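Filed under: Grain Marketing > Basis and Contracts

How to Work Out a Net Elevator Price From a Futures Quote

A futures quote is not the price paid at the scale. To compare bids, convert each one to a net price per bushel at your own bin. The steps below use corn and two delivery points, Tromirton and Bistmont.

1. Pick the contract month

Use the futures month named in the bid. A July bid is priced against the July contract. If two elevators quote different months, do not compare their basis figures directly.

2. Convert the quote

Corn futures trade in cents per bushel. A quote of 600 is $6.00. Write down the time of the quote, as bids posted before the close may change.

3. Apply the basis

Basis is cash price minus futures price. If Tromirton bids 5 under, the cash price is $5.95. An "over" bid is added.

4. Subtract freight

Divide the trucking cost for one load by the bushels in that load. If a load costs $207 to haul and holds 900 bushels, freight is 23 cents. The net price at Tromirton is $5.72.

Repeat the steps for Bistmont with its own basis and haul cost. Keep both results on one sheet, with moisture discounts in a separate column.

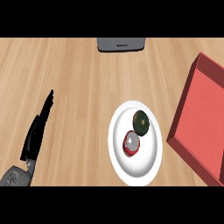 5. Check the discount schedule

Ask for the current schedule in writing. Some buyers shrink the weight for moisture, some cut the price, and some do both. Apply the schedule to your own test results before you compare net prices.

6. Confirm the delivery window

A bid for delivery within 90 days may carry storage or interest costs. Subtract these from the net price as well.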